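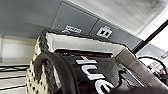

Black pack in the spotted bin, corner fold at the far end.

29/12/2020

Packing bench, bin trials continued. Belport job.

Picked up where I left off before the break. The glossy black pack goes into the bin lying down. I tried standing it on end in November and gave up on that, see the earlier page, it leaned on the walls and the walls leaned with it. Lying down it fills most of the inside and there is not much left to argue about except what goes in the gaps.

Pack weight 872 g on the small scale. Same scale as before, zeroed first. Ľubica had 4 g less when she weighed hers, but she had peeled the label off. Not worth chasing. I wrote the weight on masking tape and stuck it to the shelf above the scale so we stop doing it again every time.

The bins. We have two kinds left from the Omgate order. The plain ones are stiffer and stack better. The cream-yellow ones with the dark spots are softer in the side and the rim goes out of line as soon as there is something heavy in them, but Belport asked for the spotted ones and that is what they get. Papadakis will take the plain ones for the spring order if we have them to spare. I have put them on the top shelf with a strip of blue tape so they don't get used up on trials.

Corners. This is the part I spent the morning on. Where the pale wall meets the brown side there is a small triangular fold on the inside. If the pack is pushed in hard against it the fold creases and stays creased. You can iron it out with a thumb but the line shows on the pale material. What works better is to set the pack down a little short of the corner first, let go, then slide it along with a flat hand. I did this eight times with the same bin and the fold looked the same at the end as at the start. Then I pushed it in the old way once, to be sure, and got the crease. That bin is now the trial bin. It has an X on the base in marker. Please don't ship it.

Sliding. The black film is slick and moves easily on the bottom, too easily if the bin is carried with one end down. Tried three things under it:

Tissue, one sheet, flat. Slides with the pack. No use.
Tissue, one sheet, crumpled and opened out again. Better, holds if you carry the bin level. Looks untidy when you lift the pack out.
Thin foam sheet from the offcuts drawer. Holds well. Cuts easily with the long scissors. I'd go with this one.

The foam squeaks against the film, which Ľubica hates. She asked if we could go back to the tissue. I said we could if she carries all of them to the van herself. Foam it is, for now.

Fingerprints. The film shows every one of them. Under the bench lamp it's worse than in daylight. Cotton gloves are fine for wiping and hopeless for lifting, the pack slips straight through. Current routine is bare hands on the short ends only, then one wipe along the top with the gray cloth once it is in the bin. Don't wipe before it goes in, you only have to do it twice. The gray cloths are in the drawer with the tape. The yellow ones leave lint, keep them for the bench.

Scuffs. The spotted outside hides small marks well. The pale inside does not. I found a gray smear on one inner wall that I think came from my sleeve, since the cuff had pencil on it. Rolled my sleeves up after that. Soft eraser took most of it off, and water made it spread. Note for whoever does the next lot: eraser first, and try it low down near the bottom where the pack will cover it.

Lids. Still no lids. Belport say they went out from Clurkton before the holiday and they aren't in our stockroom, so they are somewhere in between. I have left a message. If they don't show up we can close the bins with a paper sheet and a band, as we did on the sample set, and send the lids on after. The band has to go over the short way. Over the long way it pulls the walls in at the middle and the rim bows.

Price on the bins, since I had the folder open: 99 cents each on the last invoice, and the reorder quote is higher. I'd rather not reorder until we know what Papadakis wants. Quote is in the front pocket of the folder.

To do

Cut foam for the whole Belport lot. Template is the piece of gray card with the notch, hanging on the nail by the door. Notch goes to the brown side.
Ask about the lids again.
Sharpen the long scissors or hide them from people who cut tape with them.
Ľubica to try the slide-in method without me standing there, and write down what she does differently. She is left-handed and comes at the bin from the other side, so the corner might not behave the same for her.
Check the trial bin tomorrow to see if the rim has settled any further with the pack left in it overnight. I left it on the bench by the window. Don't move it.

T. Sakalauskas

Added later, same page: did the carry test down the stairs and back with foam in. Pack had moved a thumb's width toward the low end. Corner fold fine. Good enough for me.

Ľ.S.: Read it. Still hate the squeak.

2 comments | 4 shares

This site uses cookies to remember your settings. By continuing to browse you agree to their use. Accept | Settings

Workshop notebook, kept by Tarmo Sakalauskas and Ľubica Slanina. Contact us | Back to top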